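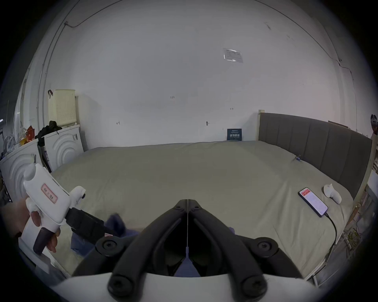

A Kandwood gripper with its two black jointed fingers opened in a V, in a room with a large bed.

Kandwood is a home-built, hand-held robot gripper and the best-known project to come out of Brarura, a shared workshop in Maldonado. It consists of a white curved base housing and two black jointed fingers that open and close like a wide pair of tongs. The same fingers can be carried by hand or bolted to a small arm, and much of the fun of the design lies in that swap!

History

The first Kandwood was put together in May 2021 from leftover parts of an earlier kitchen robot called Grilliner, which could turn a skewer but had trouble letting go of one. Its builders kept the motor and the wiring, threw out the claw, and started over with fingers that bend at more than one joint. It took 18 versions to reach the shape used now. Several of the early ones are still on a shelf at Brarura, and visitors are welcome to play with them.

Design

Each finger is a chain of short links joined by screws, with round black caps over the pivots. The links move together, so the tips stay nearly parallel as they close – a lovely thing to watch in slow motion. A full set of printed parts takes about 30 hours on an ordinary home printer. The housing is printed in one piece and holds the gears, which need a dab of grease before the lid goes on.

Assembly is done with hand tools. The pivot screws are the fussy part: too tight and the finger sticks halfway, too loose and the tips wobble. The build notes suggest tightening each screw fully and then backing it off a quarter turn.

Use

Most owners begin with soft household things such as socks, towels and sponges. Cloth is a surprisingly rich challenge, as it folds and slides in a different way on every try. Builders usually practice a motion by hand first and work out a good angle before the gripper goes on the arm.

Versions

Kandwood 3 is the current release. It has longer fingers than the second version and a rounder housing that is easier to hold. A smaller model for children's hands is being tested at Brarura – early reports are very cheerful, although the gears are still noisy.

See also

Grilliner
Brarura workshop
Parallel gripper

This page was last edited on November 3, 2024.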